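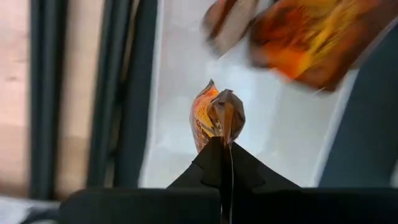
Tray station, crumpled wrapper over the pale tray.

Pombridge Community Kitchen
Snack Room and Tray Station: Monthly Safety Walk-Through, October
Walked by: Vasco Mota, Wednesday, before the lunch setup

Good morning, everyone, and thank you for leaving the place so easy to get around in! I've marked each item OK, FIX or WATCH, and wherever I had something to say I've said it (probably at too great a length, as usual).

1. Trays clear of wrappers and scraps: WATCH
The orange and yellow wrapper is a small thing, I know, but small things are the ones that ride along under a sandwich and end up on somebody's plate. Please run a hand over every tray before stacking.

2. Loose threads, strings and ties: WATCH
There's a thin, pale, thread-like bit hanging down below the wrapper too. Anything that fine is easy to miss against a light tray, so tilt the tray toward the window when you check it.

3. Tray surfaces free of cracks and chips: OK
I went through the whole Dusau stack and set 8 aside for a second wash, all of them just sticky at the corners.

4. Trash cans lined, lids closing: FIX
The lid by the door still won't come down by itself. Drisari has the repair under ticket 931, and until they come, please push it shut with your elbow.

5. Floor dry, mats flat: OK
Lovely. Whoever turned the long mat around, it lies much better that way.

6. Allergen labels kept until end of service: FIX
Snacks from the Azevedo boxes go out individually wrapped, and a few wrappers had been tossed before the box label was copied into the binder. Copy first, then toss, please.

7. Fridge at or below 40 degrees: OK
Steady on both readings.

8. Walkway to Room 101 open: OK
Two chairs had wandered into it and I put them back.

Items 4 and 6 get looked at again next walk-through. If you fix something before then, write your initials next to it on the paper copy by the sink.

V. Mota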